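## 4. Storage, repair, and disposal of household clothing

### 4.1 Sample and terms

The results in this section come from the second round of the household survey in Rulivcombe and Tasomstead. Eighty households took part, 44 in the first town and the remainder in the second. Each household listed its everyday clothing at the start of the survey year and went through the same list again at the end. Outerwear, shoes, uniforms owned by an employer, and underwear were left out. The combined list held 3,000 garments after duplicates and entry errors were removed.

Three terms need to be fixed before the results are given. A garment is *in use* if it was worn at least once in the season before the second visit. It is *stored* if it was not worn in that period but was still in the home. It is *gone* if it had left the home by any route, including the trash, a donation bin, a sale, or a gift to a relative. Garments cut up for cleaning were coded as gone, even though the cloth itself was often still under the sink. Earlier surveys have mostly treated cleaning rags as a form of reuse, and readers comparing our numbers with theirs should keep this in mind.

Households described each garment in their own words, and the coders then assigned one of nine types. Agreement between the two coders was good for trousers, dresses, and knitwear. It was weaker for tops, where the line between sleepwear, sportswear, and ordinary T-shirts depended heavily on how a household used them. In the analysis below, these three types are merged.

### 4.2 Status at the end of the year

Of the 3,000 garments on the list, 2,000 were in use at the second visit and 336 were gone. The others were stored. Storage was therefore a more common outcome than disposal, and this held in both towns and for every garment type except socks.

The households did not expect this. At the first visit, each was asked to estimate how much of its clothing went unworn, and most gave a low figure. The gap between estimate and result was widest in homes with a spare bedroom or an attic. Homes with little closet space had fewer stored items and gave better estimates. We did not measure closet space directly, so this point rests on the interviewers' notes.

Tasomstead households disposed of more clothing than those in Rulivcombe. Part of the difference can be put down to collection. Tarar, the textile collection service, has curbside pickup in Tasomstead, while residents of Rulivcombe must take bags to a drop-off site behind the bus station. Several Rulivcombe households had bags packed and waiting in the hall at both visits. The contents were coded as stored.

### 4.3 Reasons for taking a garment out of use

For every garment that was stored or gone, the household gave one main reason. Fit was named most often, followed by wear or damage, then a change in taste or work. Damage can be broken down further. Among tops, the usual complaints were loss of shape at the neck, underarm staining, and twisting of the side seams. Small holes near the front waist were common in garments worn with a belt or leaned against a kitchen counter. Trousers failed at the inner thigh and the knee.

Hems were rarely the cause. A double-stitched hem runs two parallel lines of thread, so a break in one line can leave the fold held by the other. Interviewers recorded hem type wherever it could be determined (Figure 3). Single-stitched hems had come down more often, but even then the garment was usually kept in use, and some respondents had not noticed the fault until they were asked to look.

**Figure 3.** A double-stitched hem on a maroon cloth.

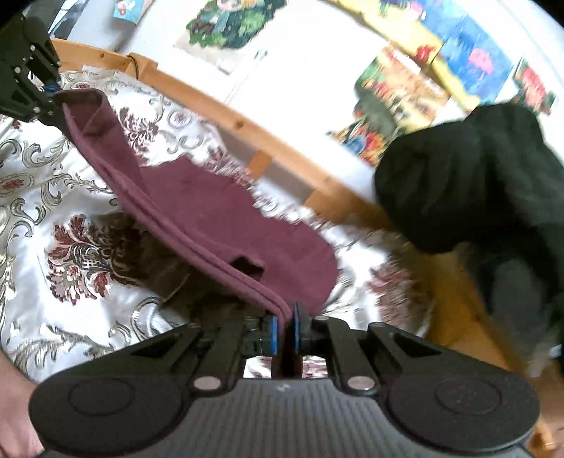
Does a damaged garment leave the home sooner than one that no longer fits? In our data the damaged garment leaves first, as households could see no future use for it, while clothes that no longer fit were often kept in case they might fit again or be passed on.

The difference was clearest in homes with children. Outgrown children's clothing was stored by size for a younger sibling or cousin, and much of it moved between related households without ever being sold or donated. Adult clothing moved this way far less often. When it did, it was nearly always knitwear or a winter item.

Stains deserve a separate note. Respondents tended to describe a stained garment as ruined, but many of these items were still worn at home, for gardening, or as sleepwear. Under our definitions such a garment is in use. A stricter definition that counts only wear outside the home would move a good number of tops from the first group to the second. We tested this with the Rulivcombe data and the order of the results did not change.

### 4.4 Laundering

Washing practice was recorded through a short diary that households filled out in the winter round, starting in December. The diary asked for the program, the temperature, the drying method, and how full the drum was. The last item was answered poorly and has been dropped.

Most loads were washed warm. Cold programs were used for dark colors, and respondents gave fading as the reason. Red, maroon, and navy items were often held back until there was enough for a separate load, and this lengthened the time between washes for those garments. It may also have protected them. Dark garments had fewer complaints of thin fabric than light ones of the same type, though light garments were also washed more often and the two effects cannot be separated here.

Drying method had a stronger link to reported damage than washing temperature. Households with a tumble dryer reported more shrinkage and more loose elastic. Those that dried indoors on a rack reported more odor problems, mainly in the colder months. Outdoor drying was rare in the diary period, as would be expected in winter, and we draw no conclusions about it.

Detergent choice was not a focus of the survey. A large share of households in both towns used Otance, the local store brand, and there was too little variation to compare products.

### 4.5 Where clothing rests between uses

One part of the survey asked where garments were kept between one wearing and the next. This question was added after the pilot, when respondents said that many items were neither clean and put away nor waiting to be washed. Clothing worn for a few hours was judged too clean for the hamper and not clean enough for the drawer. It ended up on chairs, on door hooks, over bed rails, and on the bed itself (Figure 4).

We call this group *intermediate* clothing. It matters for two reasons. First, garments kept in this way were worn more times between washes than garments that went straight back to a closet. A visible garment was an easy choice the next morning. Second, intermediate clothing was very seldom missing from the household's list, while folded items at the back of a drawer were often left off at the first visit and found at the second. Surveys that rely on memory are likely to miss stored clothing more than anything else.

The place used differed by household type. People living alone used a chair in the bedroom. Couples more often had a hook or a side of the bed each. In families with teenagers the floor was named frequently, usually by a parent. Respondents were not always comfortable with the question, and several interviewers noted that it was answered more fully when it came late in the visit, after the closets had been discussed.

Intermediate clothing was also more creased. A few respondents washed garments again only to get rid of creases, although they did not consider them dirty. This kind of washing is easy to miss in a diary, where the reason for a load is normally recorded for the whole drum. We added a line for it midway through the diary period, and the entries before and after that change should not be pooled.

**Figure 4.** A crumpled maroon garment on a white bedspread with a floral pattern. A wooden bed rail stands behind it.

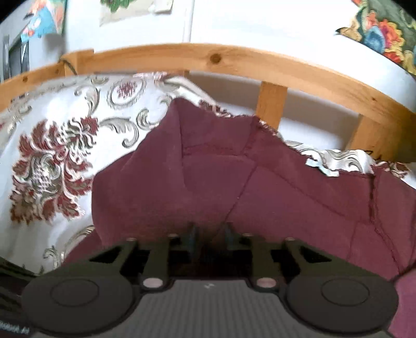 ### 4.6 Repair

Repair was uncommon. Most households owned a needle and thread, and most had used them in the past year, but almost always for a button. Sewing machines were present in a minority of homes and were used for curtains and costumes more than for everyday clothing. Paid repair was limited to zippers and trouser lengths. Tasomstead has two tailors within walking distance of the center, and Rulivcombe has none.

Respondents who did repair clothing did not keep it longer in every case. Some repaired garments went into storage soon afterward because the mend was visible or uncomfortable. Others stayed in use through the full year. The number of repaired items is too small to say which outcome is typical, and the survey did not record the quality of the work.

### 4.7 Limits of the data

The sample was recruited through libraries and school newsletters and includes few people under 25 who live alone. Households that agreed to list all their clothing may also be tidier than average. The garment count at the first visit is an undercount, for the reason given in Section 4.5. Items found later were added to the list only if the household could confirm that they had been in the home at the start of the year. Where this could not be confirmed, the item was left out of all tables.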